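Skedwood Bed and Laundry Set: read me first

Hi! I'm Mahfuz Selvanayagam and I look after this folder, so if something in it is odd, it's probably me. Skedwood is a collection of short recordings of people doing ordinary bedroom chores: smoothing a sheet, folding a shirt, shaking out a pillowcase, that kind of thing.

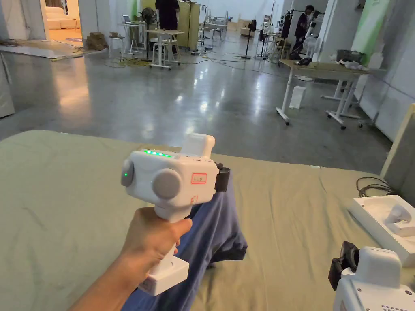 I started it in July after one too many arguments about how to fold a fitted sheet (I'm still a scruncher, sorry). There are 2820 clips in this version, and the longest one is 71 seconds. Most are much shorter than that, because folding a washcloth just doesn't take very long!

What's in it

The clips are sorted into 4 folders: sheets, clothes, pillows, and odds and ends. Odds and ends is where I put anything I couldn't decide on, so expect blankets, a few scarves, and one very stubborn bathrobe. A crumpled piece of clothing on a bed goes under clothes, even when the sheet gets tugged around too. I went back and forth on that and then fixed it everywhere, I hope.

Each clip has a line in the notes file with the fabric, the color, and how messy it was at the start. Messiness goes from "flat" to "heap." Navy and black were a pain to tell apart in the evening clips, so please treat those two labels with some suspicion.

Known problems

— 45 clips have no fabric listed. The care tags had washed out and I didn't want to guess.
— "Sage" and "green" both show up as sheet colors. They mean the same sheets.
— Some folds stop halfway. I kept them in and marked them "unfinished" — they're useful if you care about the in-between shapes.

Using it

Start with the clothes folder, it's the tidiest. The older Litance labels won't line up with these, so don't mix the two without renaming first. If you find a shirt filed as a pillowcase, send me the clip number and I'll move it in the next version.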